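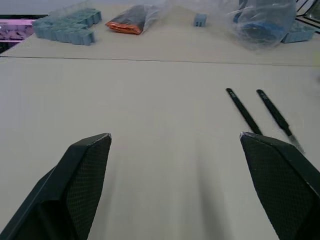
Right, I've been promising this thread for ages. I have spent most of September learning to read old knitting patterns and I have fallen completely down the hole. Come with me!

It started with a box of leaflets from the Plendel wool shop, which shut before I was born. My neighbour Reshma Mabaso was clearing her mum's loft and asked if I wanted them before they went to the tip. Did I want them. I was round there in my slippers.

Most of them are single folded sheets, printed in two colours, usually brown and a sort of mustard. The photos on the front are wonderful. Men in cardigans looking at a distant hill. Men in cardigans pointing at the distant hill.

First thing you hit: the yarn no longer exists. Every leaflet in the box names a Haltar wool, and Haltar stopped making hand-knitting yarn decades ago. "Haltar Fleet 4-ply, 13 balls" tells you very little when you don't know how big a ball was.

So you go by tension. Somewhere on the page there'll be a line like "7 sts and 9 rows to 1 inch". That line is gold. Knit a square, measure it, try another needle, knit another square. I've got a drawer full of squares now and I regret none of them.

Second thing: needle sizes run backwards. In the old British system a bigger number is a thinner needle. A size 8 is 4mm, a size 10 is 3.25mm, a size 14 is 2mm. I knew this! I still cast on a whole back with the wrong ones.

(It came out big enough for two of me. I've unravelled it and we won't speak of it again.)

Third thing: the instructions are tiny. Leaflet no. 3872, which is the one I'm making, fits a full cabled jumper with a collar onto one side of paper. "Work left front to correspond with right, reversing all shapings." That is the entire left front. Good luck to you.

I ended up writing it all out longhand in an exercise book, one row per line, with a tick box at the end. Took me two evenings and a lot of toast. Best thing I've done for my knitting in years. I could see the cable properly for the first time, and I found a misprint in row 11 as well!

The misprint: it has you cabling over six stitches when there are only five left before the border. I went back through the box and found another Haltar leaflet with the same cable, printed correctly. Someone had already circled it in pencil. Hello, pencil person. I love you.

Actually the pencil marks are my favourite part of all this. Rows crossed off in little gates of five. "Arms too long for Michalis" in the margin of a school jumper. A shopping list on the back of a balaclava (suet, matches, blue ribbon).

I asked Reshma who Michalis was and she rang her aunt, who remembered straight away. Michalis Kouris, lived over the chemist's, short arms, lovely singing voice. He got a jumper every Christmas from the ladies at the wool shop and he wore every single one.

OK, practical stuff, as a few of you asked.

Sizes. Old patterns come up small and they're meant to fit close, with short bodies that sit on a high waistband. Ignore the chest size on the front and look for the actual knitted measurement. If there isn't one, divide the stitch count by the stitches per inch and do the sum yourself.

Yarn. I'm using a plain 4-ply from Woltberg, in a dark green. It's a bit sticky and smells faintly of sheep, and it holds a cable beautifully. I bought 2000 metres, which I think is enough. If it isn't, you'll hear me from wherever you live.

Abbreviations. They change from one publisher to the next, so read the key every time. "M1" might be a yarn over or it might be a lifted bar, and you won't find out until there's a row of holes across your chest.

"Wool forward" is just a yarn over. "Stocking stitch" is what the American patterns call stockinette. "Plain" means knit, except in the one leaflet where I'm fairly sure it means purl, and I've put that one back in the box.

Sewing up. They nearly all tell you to press the pieces under a damp cloth and backstitch the seams. I press very lightly and never the ribbing, then use mattress stitch for the sides. Špela Matić taught me that at our knitting group and I did a little dance at the bus stop on the way home.

Sevim Türkmen has also lent me her gran's cable needle, which is bone and has a slight bend in it from use. I'm terrified of it. It's also so much nicer than my plastic one that I may have to move house before she asks for it back.

Where I've got to: back finished, front up to the armholes, 70 rows in the exercise book still to tick. The cable runs straight up the middle and splits at the neck, and I keep laying it out on the bed just to look at it.

Next up is the collar, which is described in full as "work collar as given for lady's version". I do not have the lady's version! If anybody has a copy of Haltar 3871, please, please message me. I will post you biscuits.

Last updated: September, 9.40 pm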